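Brivis Hand-Held Gripper Pair: Demonstration Day at Trostau

Product page / Demonstrations

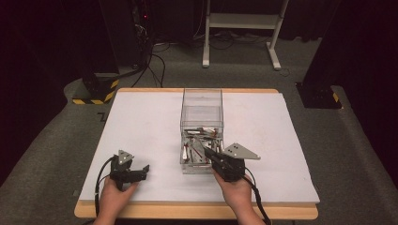 The Brivis pair is operated by hand. The operator holds one gripper in each hand and carries out the task directly, and the recorded motion is then used to program an arm. Bin picking is the task most visitors ask for, so it takes up the largest part of the open day at the Trostau site.

Next open day: March 8, 2026
Location: Canix hall, Trostau
Places: 18
Fee: none, registration required

What is shown

Each session starts with a short talk by Notburga Reisinger on grip force and jaw choice. Visitors then move to the table, where small metal tools and parts are picked from a clear acrylic box with an open top. The parts are piled in no particular order. Long handles tend to lie across each other, and a pick from the bottom of the pile usually disturbs two or three neighbors. The operator has to choose an approach angle that clears the wall of the box as well as the parts on top.

Clear walls are a harder case than opaque ones for most depth sensors. Visitors who plan to use clear bins in their own cells should raise this during the session, as settings differ by sensor.

Si-woo Jin runs the table and answers questions on mounting, cabling and data export. Visitors may try the pair themselves after the second run. Allow five minutes per person.

Specifications

Weight, each gripper: 381 g
Maximum jaw opening: 50 mm
Connection: cabled, one cable per gripper
Jaw fingers: black, replaceable
Use: left and right hand, sold as a pair

Weight is given without cable. The jaw opening is measured at the fingertips with standard fingers fitted. Long fingers reach deeper into a box but flex more under side load, and they are not recommended for steel parts with smooth handles.

Bringing your own parts

Visitors may bring parts for a trial pick. Parts must be dry, free of oil and small enough to fit the jaw opening. Sharp edges must be covered or reported at registration. A short list with part name, material and weight saves time at the table. Trials with customer parts are held in the last hour and are not recorded unless the visitor agrees in writing.

Cable routing

Let the cable hang free past the wrist. Do not wrap it around the forearm. For two-handed work, keep the left and right cables on their own sides of the operator so that they do not cross when the hands do.

Ordering

The pair is supplied through Khoury. Spare fingers are ordered separately, by hand side and length. Demonstration units are not for sale. Orders placed at the open day are handled in the same way as all others, and the quoted price is valid until the end of November.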